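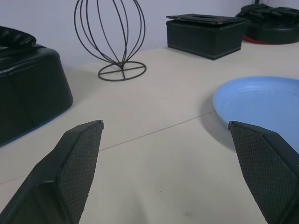

Last season's teams would like it known that the table chapter should come before the gripper chapter, and Gadel asked for the same change in the margin of the old binder: put the table first, we lost a whole evening to a joint that had crept apart. So the table comes first in this edition.

Section 4. Setting up the tabletop station

This section covers the table, the objects, the gripper check and the first slow run. It assumes the arm is already bolted down and powered as described in Section 3. Two people are needed for steps 9 through 16, one at the keyboard and one at the stop button.

4.1 The table

1. Push the two table panels together until the seam closes along its whole length. Look at both ends.

2. Lock the legs on both panels. Press down on each side of the seam with your palm. If one side sinks, adjust the leg on that side and press again.

3. Wipe the surface with a dry cloth. Do not use spray cleaner near the arm base.

4. Check that the 300 mm strip in front of the arm base is clear. Bags, drinks and laptops go on the side bench.

Note: The seam may cross the work area at an angle in the wrist view. That is fine. Do not turn the table to make it line up with the camera.

4.2 The objects

5. Take the objects listed on your task card from the shelf. The Plasa tasks use a plate, a wire stand and two or more boxes. The Swai tasks use the same plate with a different goal position.

6. Set the tall objects toward the wall and leave open table between the fingers and the first object. The arm needs that space to come down.

7. Put the plate to one side of the approach path, right side up.

8. Sign the objects out on the sheet. If something is chipped or bent, write it down and take another one.

Caution: Wire objects catch. A finger can go in between two wires and come out with the whole stand attached. Keep wire objects out of the path until your team has passed the slow run in 4.4.

4.3 Gripper check

9. Open the gripper all the way from the Tistura menu (Tools, Gripper, Open). Wait for the beep.

10. Look at the grip pads on the inner faces of both fingers. The crosshatch should be even, with no lifted corners. Brush out lint with the dry toothbrush in the tool drawer.

11. Compare the two tips. They should sit at the same height and lean toward each other by the same amount. If one is off, loosen its screw a quarter turn, reset it against the gauge block and tighten.

12. Close the gripper on the gauge block and open it again, 7 times. Listen for clicking. A click on every cycle means a loose finger screw. Stop and go back to step 11.

Caution: Keep your hands out of the gripper while the status light is green. To clean or adjust a finger, switch to Hold first and wait for amber.

4.4 Slow run

13. Set the speed to 24 percent. The menu goes higher, but club rules do not allow it on a first run.

14. Start the run from the keyboard. The second person keeps a hand on the stop button the whole time and does nothing else.

15. Watch the tips as they pass the plate. A fingertip can look as though it is touching the rim in the wrist view when there is still a gap. Check from the side of the table before you change any numbers.

16. If a finger touches the plate, press stop, raise the arm with the Up key and move the plate by hand. Never drag it clear with the arm. The pads scrape off that way and we have few spares.

17. When three slow runs in a row finish without a stop, save the settings under your team name and the task number.

Note: Error 132 means the gripper did not reach the open position in time. Nine times out of ten the cable at the wrist has worked loose. Switch to Hold, push it back in until it clicks, and repeat step 9.

4.5 Before you leave

18. Park the arm and close the gripper on the foam block.

19. Return the objects to the shelf and sign them in. The plate goes flat on the bottom shelf.

20. Write any fault in the log, even if you fixed it. The next team starts from your entry.

For moving to full speed, see Section 5. Teams entering the January round must have 4.4 initialed on their task card first.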